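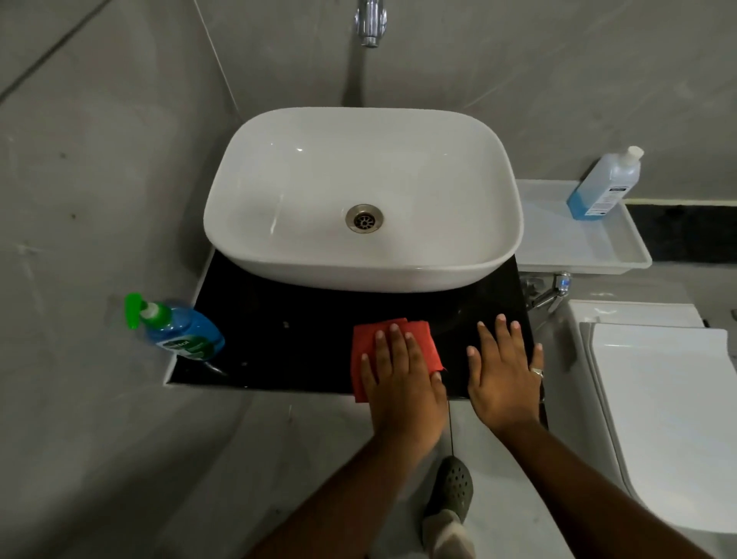 Cirnwood wiping arm, bathroom cell, April

Last updated: April, 16:20

Started the morning with the wrist. Lev had left a note that the arm was pushing too hard at the end of each pass, and it was. The force reading with nothing touching the pad drifted to 2 newtons after a warm-up run, so the controller thought it was already pressing lighter than it was. Took the pad holder off, cleaned the face of the sensor, put the four screws back in a cross pattern and zeroed it with the arm pointing straight down. Then zeroed it again with the wrist turned sideways. The two didn't agree until I took the cable out of the forearm clip. It was pulling on the sensor whenever joint five went past horizontal.

Rerouted the cable along the outside with a longer loop. Ugly but it moves freely. Kirsten wants a proper bracket. I drew one on the back of the parts sheet, it still needs a hole spacing.

Hand demos after that. Black slab, white vessel sink, folded red cloth, left hand doing the wiping and the right flat on the slab. Keep the cloth folded for these. An open cloth bunches, and the hand tracker then loses the fingers in the red. Ring on the right hand is fine, Fenna checked the tracker against it last week and saw no difference.

Clutter for this set: hand-wash bottle with the green pump on the left end of the slab, blue bottle with the white cap in the white tray on the right. The tray is outside the wipe area. The left bottle is inside it and should be treated as an obstacle. Don't tidy either one between runs.

The dark cord at the front edge needs to go into the keep-out map before the arm works this counter. It hangs down in front of the slab, right where the base wants to park. I put a box around it in the planner, from floor height up to the lip. Planner still finds a path to the back of the slab on the left side. On the right it comes too near the toilet and gives up. Dagný says to move the base in at an angle and accept a shorter reach. Not tried yet.

Depth on the slab is bad. Polished black, so the camera gets holes wherever the light bounces off it, and the arm reads a hole as a drop. Frame 329 is the worst, go look at it before arguing with me. For now the slab height is a fixed number in the config and depth is only used for things standing above it. The sink comes through much better, the rim especially.

Log from the dry run had 1,853 lines and nearly all of them were the same warning from the gripper about supply voltage. Swapped the connector at the base. The warning is still there but far less often. I suspect the power supply itself. There is a spare at Findcombe, Snædís is asking.

Pad: changed it. The old one was worn through at one corner. Part is on the second shelf in the bag marked 14, and there are enough in there for now.

To do
- bracket for the wrist cable (Kirsten)
- repeat zero check, wrist sideways, after an hour of running
- angled parking on the toilet side
- spare power supply
- ask Lev whether he changed the speed limit, it was lower than I left it

Left the arm folded with the brakes on. Config saved under my name, the old one is still in the folder.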